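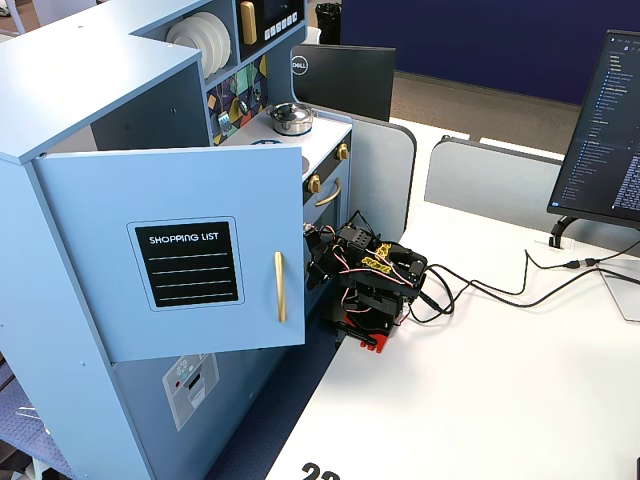 *Play kitchen with its shopping list door open.*

**Tellgate Toy Library: progress report to the Holtia Fund**
2020-06-05

**Membership and loans**

We have 35 member families on the books. Loans stopped in autumn when the hall shut, and we moved to pickup by appointment from the side door. Families book a slot by phone and return items in a lidded tub. Large items are not going out for now.

**Hall repairs**

Your grant paid for the new storeroom floor and the first half of the shelving. The old floor dated from the 1997 extension and had gone soft near the sink. The builder from Predville finished the floor on the second visit. We are still waiting on brackets for the back wall. 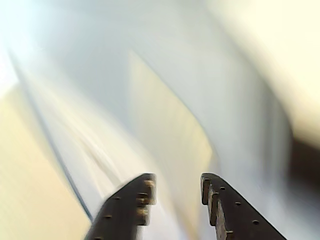
The quote for the second half of the shelving came in at $1812, within the amount you approved. We would like to hold the order until the brackets are up and we can measure properly.

**Catalogue**

We moved the card file over to the Gautam lending software. Puzzles and games are done. Ride-ons and dress-ups are still on cards, and a few of the older cards have no purchase price, so the insurance list is incomplete.

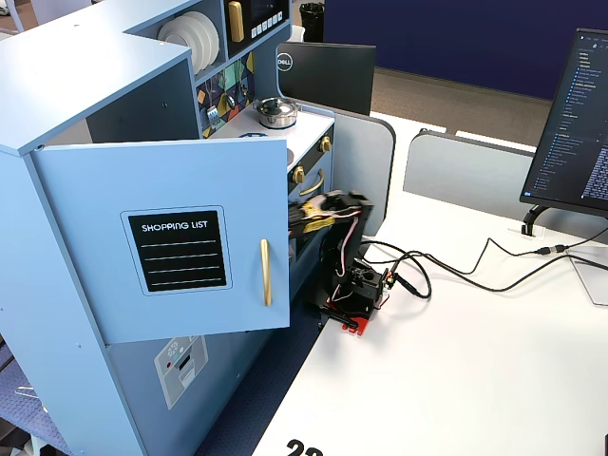 **Changes to the plan**

- The open day moves to September.
- The 2 planned story mornings are on hold, and their money is unspent.
- Printing costs were lower than budgeted. We ask to put the difference towards cleaning supplies.

Receipts for the floor are attached. The shelving receipts will come with the next report.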